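Chores Working Group – Minutes
July 7, 2019 | Posted by the minutes secretary
2 min read
Filed under: Meetings, Robots

1. Towels. Trurness arm, item carried over from April.
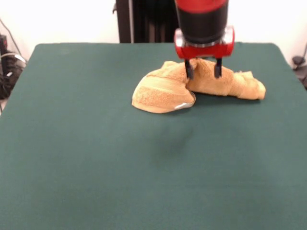 Min-kyu Ham asked if 68 attempts was a lot. Ó Briain said it depended on the towel.

2. Pressing on. Flat cloth agreed to be the easier start.

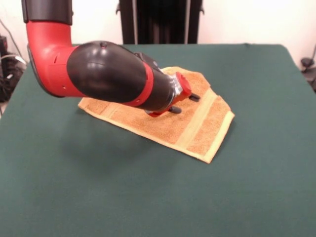 Item 2: gripper at the towel.

Dondo shelf test deferred – again.

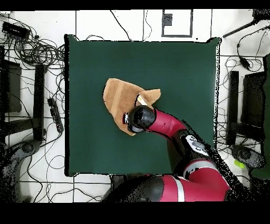 Notes: Min-kyu Ham

3. Folding at home. Motion that members keep doing their own. Carried.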